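# The Last Few Centimeters

The arm in the test kitchen at Pevmont runs four control processes, and until September none of them agreed on what time it was. The wrist camera stamped frames when the driver received them. The fixed camera stamped frames when the exposure ended. The joint encoders used the motor controller's own clock. Elis Phillips, who maintains the perception stack, found the mismatch while chasing what everyone had assumed was a bad hand-eye calibration.

"We recalibrated 11 times," Phillips says. "The residuals were fine every time. The grasp was still off to one side whenever the arm was moving fast, and it was centered whenever the arm was slow. That should have told us sooner."

The fix was a shared clock and a small buffer that interpolates joint positions to the moment of exposure. It took an afternoon to write and most of a month to trust.

## Two views, one pose

The software is called Orov. It splits a pick into two phases. In the first, the fixed camera supplies a coarse estimate of where each object lies, and a planner named Cadwaladr proposes an approach that keeps the wrist, the cables and the gripper clear of anything tall. In the second, the wrist camera takes over and the planner stops planning. From there on, a visual servo loop corrects the gripper's position against what it sees between the fingers.

The handover is where most of the engineering went. An early version switched views at a fixed height above the surface. That worked on a bare table and failed in a tray, where the rim could put the fingers at risk before the switch height was reached. The current version switches on confidence. When the wrist view's segmentation mask holds steady across enough consecutive frames, the loop closes on the wrist camera and the fixed view is demoted to a monitor. It can still veto a move, but it can no longer steer one.

Small curved objects are the hard case. The standard grasp heuristic takes the centroid of the mask and closes across the narrow axis. On a crescent, the centroid can land near the concave edge, or outside the object altogether. Orov instead computes a medial line through the mask and scores candidate grasps along it, penalizing any where the two contact normals diverge too far. The scoring is cheap enough to run on every frame.

Color is a second problem. An orange object on a red background gives a weak boundary in hue, and light reflected from the background shifts it further. The team trained the segmentation network on 2758 labeled frames, with the white balance deliberately perturbed during training. Phillips also turned off the camera's automatic exposure. It had been reacting to bright areas near the fingertips and darkening everything else.

## What gets logged

Every attempt writes a record through a tool called Bernach: both camera streams, commanded and measured joint positions, the chosen grasp and the 53 scores closest to it. Rejected candidates are kept because most debugging sessions begin with the question of why the second-best grasp was second.

Replay is deterministic. Given a record, Orov will make the same decisions on a laptop as it made on the arm, which means a change to the scorer can be checked against old attempts before anything moves. Phillips regards this as the most useful part of the system - more so than the network, which has been replaced twice.

The open item is contact. The loop still relies on vision until the fingers close, and the fingers themselves hide part of the object at that point. A motor current threshold decides when to stop. It is tuned by hand for soft and rigid items, and a single setting that covers both remains on the list.

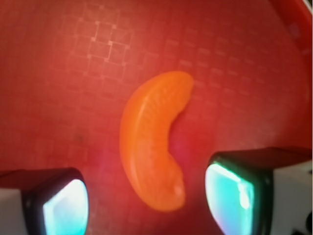
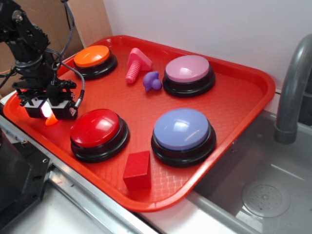
*Wrist view of the orange segment between the fingers, first; the arm at the corner of the red tray from the fixed camera, second.*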